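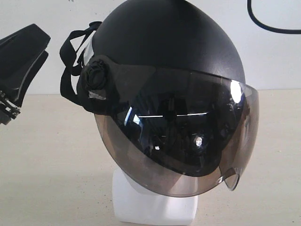 克莱姆斯特德（Cletemstead）海边那座老修道院教堂，没车怎么去比较好？

Karla Serrano 发表于 2019-08-10

大家好，我跟我妈这个月下旬要去克莱姆斯特德住几天，主要就是想看岬角上那座白色的小教堂（以前是修道院的那座，名字我老记不住，本地人好像都叫它 Flilov 教堂）。我在一本旧游记里读到过，说从海上老远就能看见它，渔民出海回来都拿它认方向，看得我心痒得不行！

问题是我们不租车。我妈膝盖不太好，平路走一走没问题，台阶多了就要歇。想问问去过的朋友：

从港口走上去到底有多少路？有没有公交？里面平时开不开门，还是只有做弥撒的时候才能进？另外我特别想看里面挂的那些船模，听说是以前遇到风暴活着回来的水手送的，不知道现在还在不在原处。

还有，傍晚去是不是比中午好？八月中午我估计我俩都得晒化在广场上……

先谢谢大家啦！

Catríona Ó Flaithearta

我前年和去年都去过，去年还在教堂下面那条街上住了一个礼拜，所以多啰嗦几句。

从港口走上去有两条路。一条是老台阶，从鱼市后面那个拱门进去，一共325级，我是看门口牌子上写的，可没那个耐心自己数。风景好是真好，但你妈妈膝盖不好就算了吧，中间只有一处能坐的地方，还经常被猫占着。另一条是绕着墓园外墙的缓坡，路面是石板，走得慢的话二十多分钟也到了，一路左手边都是海，我自己反而更喜欢这条。

公交有的，24路，港口广场上车，坐到 Fang 那站下。名字怪怪的，别坐过了，再下一站就翻到山那边去了。下车以后走一小段平路就是教堂前面的广场。票上车买，准备点零钱，司机找不开大票会给你脸色看（亲身经历）。

开门时间嘛，我去的那两次都是上午开到中午，下午要等到五点以后才又开。中间那几个小时大门锁着，但广场随便进，坐在矮墙上看海也挺美的。周日早上有弥撒，游客最好等结束了再进去。

船模还在！挂在右边侧廊，大大小小好几只，有一只三桅的做得特别细，连缆绳都有。旁边墙上还有一些小幅的还愿画，画的全是大浪和快翻的船，笔法有点笨，可是我站在那儿看了好久。光线暗，眼睛要适应一下。祭坛后面的木十字架也别漏掉，传说是被海浪冲上岸的，真假我就不知道了。

傍晚绝对比中午好。六点半以后白墙会慢慢变成粉橙色，拍照的人多，早点去占矮墙的位置。风大，给你妈妈带件薄外套。

Tiburcio Solís

坐车就行，别爬。

教堂本身不大，十分钟看完，我个人觉得外面比里面好看。门口台阶上贴的那些彩色瓷砖是后来换的，老的几块收在镇上的小博物馆里，门票2欧，想看的话顺路去一下。

Gladys Muriithi

补充一点楼上没提到的：教堂的年代说法挺乱的。门楣上刻的是重修的年份，好多人以为那就是建造年份，其实原来的修道院要早得多，修士们搬走以后空了很久，屋顶也塌过。现在看到的白色正面是地震之后才重新做的。广场边上那段矮墙，靠海的那一头，底下几层颜色深一点的石头才是修道院留下来的，我第一次去完全没注意，是一位在门口卖明信片的老太太指给我看的。

她那里有一本薄薄的小册子，Kenel 出的，80页，把教堂和修道院的来历讲得很清楚，后面还附了船模的清单，每只是哪家送的都有。你既然喜欢船模，我觉得值得买一本！字有点小。

要是碰上节庆那天去，公交会改道，只停在山脚下，提前问一下旅馆比较保险。

评论

Birutė Pētersons：缓坡那条路赞成，我推着婴儿车都上去了，就是墓园拐角那里石板有点翘，小心脚下。

Karla Serrano：天哪谢谢你们！那我们就坐车上去，傍晚慢慢从缓坡走下来。小册子一定买，我妈已经在找她的老花镜了哈哈。

Tiburcio Solís：下坡更费膝盖，下来也坐车吧。末班车问清楚。

Karla Serrano：啊，有道理，那就看她当天状态再定。

联系我们 | 版权所有 © 2019 旅人互助社区 | 返回顶部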